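Folding T-shirts on a table with a cloth over it, or straight on the surface?

Laundry and Ironing board, page 1 of 2

jovari_19
Posts: 141
I do all my folding on the dining table and I've got into the habit of putting an old cotton tablecloth down first. My sister says it's pointless and makes the job slower. I find shirts slide about on the bare table and I end up chasing the hem. What does everyone else do?

Also, dark T-shirts. Mine come out of the basket in a twist and I can never find the shoulders. Is there a method?

kultell
Posts: 747
Bare table for me. A cloth moves with the shirt when you pull it, so you smooth one and ruffle the other. If your table is slippery, try folding on the bed.

mrs_babaei
Posts: 60
Disagree about the bed. Too soft, and too low for my back. I use a cloth on the kitchen table, a pale one, and I can see a dark shirt on it without the big light on. I clip it under the table edge at both ends and it stays put.

For twisted shirts I do it in this order, every time:

1. Pick it up by whatever two ends you can find and pull gently. Don't shake it yet. You want to see which part is the body and which part has rolled up on itself. 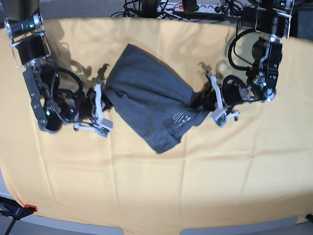

2. Look for the print or the label. With a charcoal shirt like that one, the bit of white lettering is the quickest thing to spot against the dark cloth. If it's a neck label you have the top. If it's a print, work out from there.

3. Hold by the shoulder seams and give it one good shake.

4. Lay it face down, smooth from the middle outwards, then sleeves in, sides in, and up from the hem in thirds.

kultell
Posts: 747
Step 1 is a waste of time. Shake first and most of the twist drops out by itself. And pulling by the ends stretches the neck, especially on thin shirts.

mrs_babaei
Posts: 60
I said gently. I've been doing it for years and my necks are fine. If you shake it while it's still rolled you just get a longer roll.

jimance
Posts: 19
Depends on the shirt I think. Heavy ones, shake. Thin ones stay wound up however much you flap them and you have to open them out by hand. I turn mine the right way out before they go in the wash and that has helped more than anything at the folding end.

On the cloth question, the one in the picture has fold lines in it, same as mine when it's come out of the drawer. They don't matter for T-shirts. For proper shirts I'd iron the cloth first.

kultell
Posts: 747
Ironing a cloth so you can fold a shirt on it. Right.

jovari_19
Posts: 141
Thanks all. Tried it this evening with a basket of darks. Finding the print first did help. Two of mine have nothing printed on them and the labels are cut out, so I was back to hunting for the neck on those.

I haven't got clips. Would a rubber mat under the cloth do the same thing?

jimance
Posts: 19
Yes, the thin sort you put under a rug. Cut it a bit smaller than the table. For the plain ones, feel for the ribbed collar, it's thicker than the hem.

mrs_babaei
Posts: 60
Or sew a stitch of white thread inside the back of the neck. It takes a minute and doesn't show when it's on.

kultell
Posts: 747
The thread is a good idea. I'm still folding on the bare table.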